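Hivero Support / Furniture / Tables and desks
Status: Reopened
Product: Sullthorpe table, cream top, two units, placed back to back
Subject: Rear table creeps, seam doesn't stay closed

First message
We have two of your Sullthorpe tables, one against a white wall and the other pushed up to it from the front. Your product page says they "sit as one surface." I doubted that when we ordered and I doubt it more now. Whenever we lean on the front table for a while, the line where the tops meet opens up enough to swallow a screw. I'd like to know if the feet are wrong for a hard floor or if we got a bad pair. Photos attached.

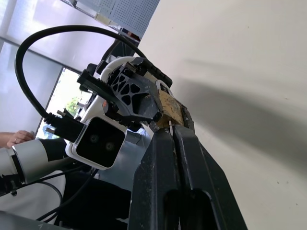 Issue 3591

Reply from Hivero Support, 9:40 a.m.
Thanks for getting in touch. Please check that the floor is level, tighten all leg bolts, and make sure the rear table is touching the wall along its full length. If the seam still opens, the joining kit (part 1567) should fix it.

Customer, 11:15 a.m.
Bolts were already tight. I did them again anyway. Level is fine on both tops, front to back and side to side. I pushed the rear one to the wall, then the front one to the rear, and the seam went down to a thin line.
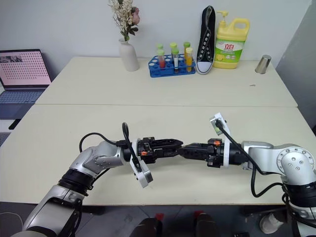

So yes, it closes. I never said it wouldn't. My complaint is that it opens again, and I don't see how checking the level a second time helps with that. The stuff lined up along the back edge is staying where it is, so please don't ask me to clear everything off and start over.

About the joining kit: does it screw into the top or clamp under it? The sheet calls for 136 mm of clear space underneath and doesn't say measured from where. I'm not drilling into a good tabletop on a guess. A Likunari rep told us rubber pads under the feet would do the same job, and I don't believe that either, but pads are cheap.

Reply from Hivero Support, 2:05 p.m.
The kit clamps, no drilling. Measure from the underside of the top. We can send one set at no charge to the Nwankwo building address on your account.

Customer, 2:30 p.m.
Send it. Leave the ticket open until I've had it on for a couple of weeks.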